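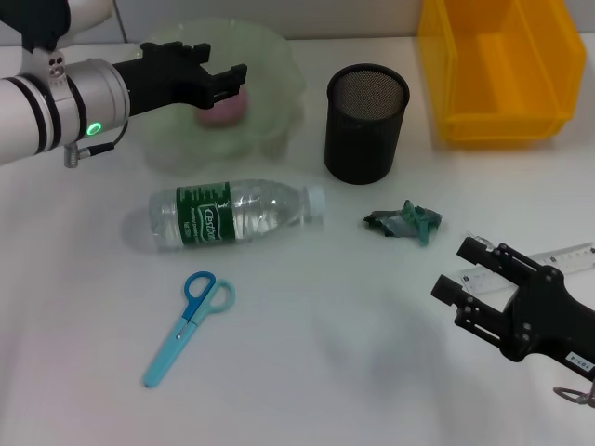

Kha Lương told us she put off asking for a demo for most of a year, and that what she dreaded was the talk she would have to have with her packing crew far more than the price. She has given us leave to repeat that, and we hear some version of it from nearly every shop that writes in, so we thought we would put it right at the top of the page where you can find it.

The Anedel Two-Arm Tabletop Station

From Nuvari, makers of small-shop equipment

Anedel is a pair of arms that share one table and put it in order. It was made for the kind of work that fills the gaps in everybody's day: clearing a bench at shift change, sorting returned supplies back into their bins, setting out the same few things for the next person who sits down. If you have ever run a packing room or a repair counter or a school supply office, you know how those ten-minute jobs pile up, and you probably know exactly who ends up doing them (often the person who has been there longest and has the sorest wrists!).

Each arm carries its own two-fingered gripper, and the two can work on opposite sides of the table at the same time. Small, mixed, everyday things are what we had in mind all along: scissors, rulers, pens, bottles, bits of wrapper. You don't need special trays or matching containers. Use the bowls and bins you already like, put them where your people are used to finding them, and teach the station from there.

Teaching is done by the folks who know the bench. At Lại, a stationery and gift packing house that has been with us since February, the evening crew did the whole thing themselves over 7 short lessons, and they argued quite a bit about where the scissors ought to live. We were glad to hear it. It was their table, after all, and by the end they had settled a question that had been bothering the morning people for ages.

What changes for the crew

Mostly the end of the shift. At Lại, the last stretch of the evening used to go to tidying, and now it goes to checking the next day's orders, with one person staying near the station in case it needs a hand. That person's job has grown a little, and Lại raised the pay to match, and we do encourage other shops to think about that early on. Somebody has to decide what counts as trash and what gets kept, and it takes a good eye and some patience.

It is slower than a quick pair of hands, and we would like you to know that before you order. A crew member in a hurry will beat it every time. It does best on the work people are happy to walk away from. 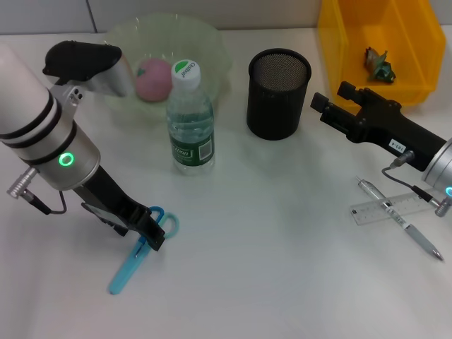 Do we have to let anyone go to make it pay for itself?

Most of our customers have kept the same crew and moved the hours to other work, and the monthly plan is priced with that in mind.

What comes with it

Two arms with grippers and table mounts
Fotport teaching software, one seat per shift
Spare finger pads, 80 to a box
A setup visit and a crew session, both on site

Plans and care

The monthly plan is $600 and covers service, software and one yearly visit. Extra crew sessions are $350 each, and we are happy to hold them at 6 in the morning or late in the evening so the off shifts don't miss out. Pads wear faster on metal tools, so keep a box close by. Wipe the tabletop down before each run, and please use the stop button whenever you feel like it, even just to see what it does. New crews relax a good deal after they've pressed it a couple of times.

To set up a demo, write to the Nuvari shop desk and tell us a bit about your bench and who works at it. Bring the crew along to the demo if you can spare them.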